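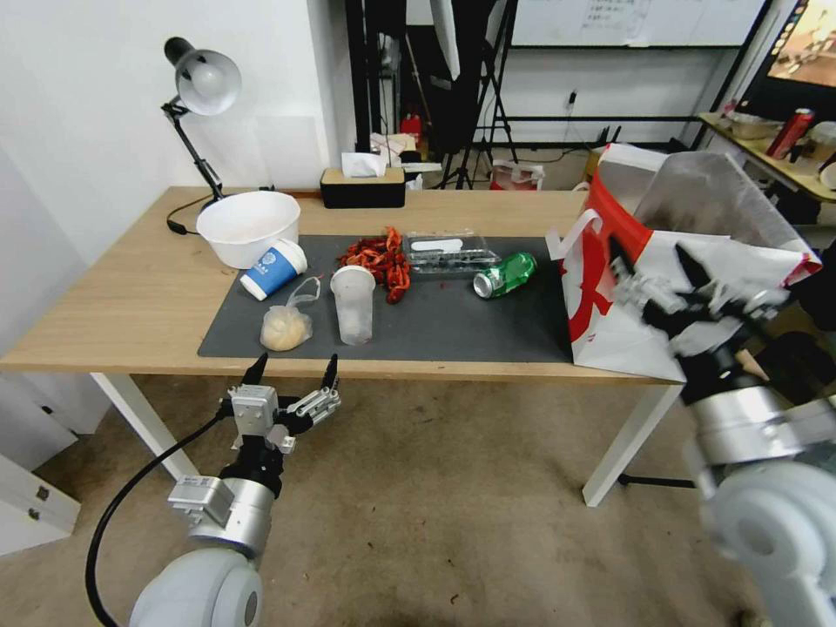

Gultel, a two-arm robot built in the Grastov shared workshop, is now open for other members to use and copy. Selorm Dogbe and Szabolcs Lakatos designed it to clear a desk after a meal. The work area is a dark gray mat on an ordinary wooden desk, and the items on it are the kind people leave behind: cups, a green aluminum can, a plastic food container, crawfish shells. The left arm ends in a two-finger gripper with black pointed fingertips, and the right one can reach into a paper shopping bag standing at the end of the desk.

Parts for the build cost $714, plus $50 for cables and fasteners. The control software, called Mivum, runs on a used desktop computer.

"Cans are easy. Thin plastic bags still give us trouble," said Dogbe. "We have changed the fingertips twice and will probably change them again."

The parts list and wiring notes are available at the workshop's front desk. Members who want to work on the arms should speak to Lakatos first. A second build is planned for July.

Released 4 Mar 2021 by the Grastov workshop.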